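My Visit to the Burer Open Day
Project report, Intro to Automation
Hui-mei Yen
January 8, 2019

Why I picked this

For our first project we could build something small, read three papers, or go see automation in a real place and write it up. I'm not much of a builder yet (my last line follower went under the fridge and stayed there), so I went for the visit. My uncle lives in Nerkstead, and the Burer lab there opens its doors to students and families twice a year. I signed up online, got a confirmation with a room number, and took the early train with a notebook and way too many snacks.

I should say up front that I expected big orange factory arms behind a fence. What I got was two white arms, one table, and a bunch of kitchen stuff, and I ended up liking that more!

How the day was set up

We got a short welcome talk and then people split up between the rooms. One room had a conveyor, one had posters, and the third was the one I spent most of my time in, called the Besach table. I asked where the name came from and got three different answers, so I'm leaving that out. The schedule gave each group 9 minutes at the table, but our group was small and the guide let us stay for a second turn.

The job on the table was sorting packaged snacks between a basket, a tray and some plates. It sounds like something you'd give a five-year-old, and our guide said that was the point. A five-year-old has already had years of practice with floppy, slippery, crinkly things, and a robot has had none unless somebody gives it some.

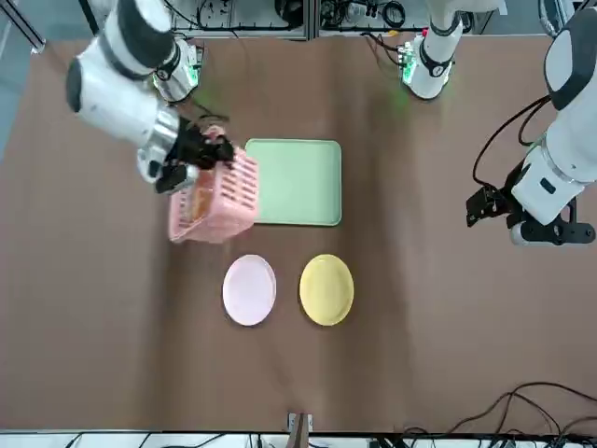
I had a list of questions from class and my first one was why you would use two arms when one could reach most of the table. The guide's answer was that plenty of jobs at home involve holding something with one hand while the other does the fiddly bit, and also that objects don't always sit where you want them. A container might have to be picked up or tipped before you can get at what's in it. I had honestly never thought about how you grab a basket. You could go for the side, or squeeze the whole thing, but the gripper had the pink one by the rim and it was tilted, with something brownish still inside. The other gripper was just hanging open on its side of the table. I wrote "rim = handle" in my notebook and underlined it.

My second question was about safety, and I got a good long answer. There is a stop button that a staff member keeps within reach, the arms run slower when visitors are in the room, and there was a tape line on the floor that we weren't supposed to cross. A little kid in our group crossed it more than once and got very politely walked back each time.

What they score

I had assumed a robot either does the job or it doesn't. The lab has a score sheet instead, and they let me look at a blank one. You get points for picking up the right thing, more points for putting it where it belongs, and you lose points if you crush the package or shove a plate out of place. They had a poster with results from 300 practice runs, and the score on it was 89 percent. I asked if that was good. The guide kind of laughed and said it depends on who is waiting for their snack.

The poster also split up the misses by type. Most of them were slips, where the gripper closes and the wrapper slides out. The next biggest group was bad placement. Very few were the robot picking the wrong object, which surprised me, because I thought recognizing things would be the hard part.
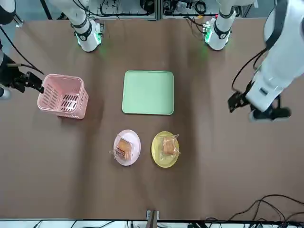 Talking to the student team

After lunch I found the people who work on the software side. They call their program Shih, and they were really nice about explaining it to somebody who has only had one semester of coding. A person steers the arms through the task many times, everything gets recorded, and then the program learns from the recordings. I asked how long it takes to get good at steering and they said the first week is embarrassing and after that it's like a video game with bad controls.

They also talked a lot about cameras. There's a view of the whole table and then there are close views from the wrists, and the program uses them together.

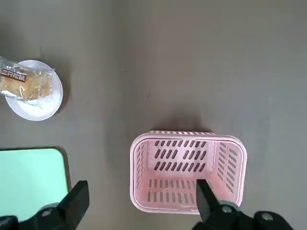 I think the wrist view was the part I understood best, maybe because I do so much with my phone held up to things. You lose the big picture when you're that close. A plate can slide halfway out of sight just because the arm turned a little, and your own fingers get in the way of what you're looking at. Both black gripper fingers take up a good bit of the bottom here, and one of them covers part of the basket's front rim. On the plus side, you get the details. The wrapper on the pastry has bright highlights all along its folds, and I was told that shiny plastic like that is a pain, as the bright spots move around whenever the camera does. You can even see the little brown label with Chinese characters on it. I can read some Chinese but couldn't make it out at that size, so don't ask me what flavor it is.

What I'd do differently

I'd bring a better list of questions. Half of mine were answered in the welcome talk, and then I was making things up on the spot. I also wish I'd spent more time at the conveyor, since I only have four lines of notes on it and one of them is a drawing of a duck.

The team said I can come back in February for the next open day, when visitors might get to try the steering themselves. I've already put my name down for it. If that works out I'd like to use it for my second project and compare my own score on the sheet with the program's. My guess is that I lose badly on wrappers.

Thanks to my uncle for the ride from the station, and to everyone at Burer who put up with me standing at the tape line for so long.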